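June 27, 2024 - kitchen table, utensil cup

Carried on from the drawer job. Top drawer sticks again, wax on the runners did nothing, leave it for Lev.

Chopsticks: boiled the whole lot last night with a splash of vinegar, 20 min, dried on a rack by the window. Two had gone fuzzy at the tips, binned. Rest ok. Oiled 6 of them with the Kendus oil as a test, mark them with a pencil dot at the thick end so we can tell in October. Forgot to mark the first one. Great.

Cup vs drawer. Rania wants everything in the drawer, I want the cup on the table, Larysa doesnt care as long as she can find a spoon. Trying the cup for 3 weeks. Tips up, thick ends down. A few at a time, the slotted teal thing goes in first becuase it leans whatever you do and the rest can pack in next to it.

Cup is light when it's near empty so chopsticks in before anything long. Stokora has a heavier one, 200 g more, not buying it yet.

Tablecloth: cake print one stays, wipes down fine. The fringe on the pale part catches on everything, trim or fold under?? Ask Anika. Keep the sticks lying on the pink part meanwhile. 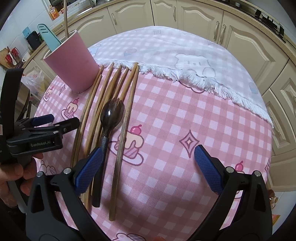
Cup on the cake cloth, chopsticks out beside it.

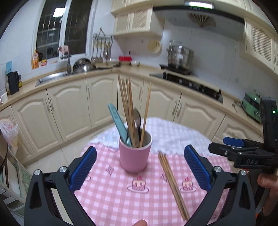 Rostyslav Ostapchuk thinks tips up is wrong for anything that gets eaten with, since every hand that goes in for a spoon brushes past them. He'd stand them tips down with a folded paper towel at the bottom, changed when it looks grubby, and he says to skip the oil on the narrow ends altogether.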